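Dirkia Mitau
Hand-held demonstration gripper

Overview | What you get | Recording | Specification | Spares

Show a robot how it's done, with your own hand

The Mitau is a gripper you hold. You squeeze the handle, the fingers close, and everything the fingers do is recorded along with the view from a camera looking down over them. Do a job a few hundred times with it and you have a few hundred examples for a learning system to study, all taken from the place where a robot's own gripper would be working. No arm to set up, no joystick to wrestle with, and you can take it anywhere there's a bench and a decent light!

We built the first one because we were tired of steering an arm by remote control. Picking up a washer that way could take the best part of a minute, and the recordings were full of dithering. With the tool in your hand the same pick takes a moment, and it looks like a person doing something they know how to do (which is exactly what we want the system to learn from).

What's new in this version

The linkage has been redrawn by Ott Dzene and it is lovely to use. The two fingers now stay parallel through the whole stroke, so a thin part held at the tips doesn't twist out as you tighten. The fingers come off with a small hex key, and the long pair and the soft-tipped pair fit the same holes.

The squeeze is lighter too. Gwendolyn Begay recorded 96 runs in one sitting on the old handle and had strong words for us afterwards. The return spring is softer now, and there's a rest for the little finger.

What comes in the case

Mitau gripper with standard fingers fitted
Camera mount and camera
Long fingers, one pair
Soft-tipped fingers, one pair
Hex key
Data cable, 5 m
Printed calibration card
Marker software, with a licence for one computer

How recording works

Clip the cable in, start Marker and hold the calibration card in view until the tone sounds. After that a short press on the thumb button starts a run and another short press ends it. A long press throws the last run away. You'll use that one a lot at first, and that's fine. A dropped part that you calmly pick up again is often worth keeping, but a run where you stopped to answer the phone isn't.

Marker saves the video, the finger opening and the path of your hand on one shared clock. Runs are grouped by job, and each can carry a note. Priya Mercado's advice is to write the note straight away, while you still remember which of the three near-identical runs had the good approach.

Start each run from a slightly different spot, and turn the box or tray between runs. A system that has only ever seen a box square to the bench will struggle the first time it meets one at an angle. Change the lighting now and then as well, particularly with clear or shiny things. Reflections move about a great deal, and it's good to have plenty of them in the set.
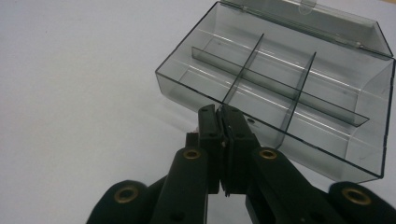

Jobs: sorting and small boxes

Compartment boxes are a favourite job of ours, and a see-through one with a lid makes a really good test. The walls are thin, the dividers can be seen through the front panel, and the streaks of light on the floor of each section are easy to mistake for an edge. With six compartments in two rows of three, you can ask for "back row, middle" and see whether the system has understood the layout or has just learned a favourite corner.

We suggest recording this one in stages. Begin with the approach, fingers closed, stopping just short of the front wall. Then reach into the front row, and only after that go over the long divider to the back. Keep the lid as part of the job if your real boxes have one. Mortimer Abernathy's Strickland set, supplied free with Marker, has 812 runs laid out in this order, and you're welcome to add your own to it.

Specification

Stroke: 96 mm, fully open
Finger material: black composite
Linkage: scissor type
Recording time: limited by disk space only
Software: Marker 11 or later

Spares and repairs

Fingers, springs and cables are all sold singly. If the stroke starts to feel gritty, send the gripper back to the workshop and Everett Pettigrew will strip and clean it. Please leave the fingers on when you post it, and put the hex key in the bag.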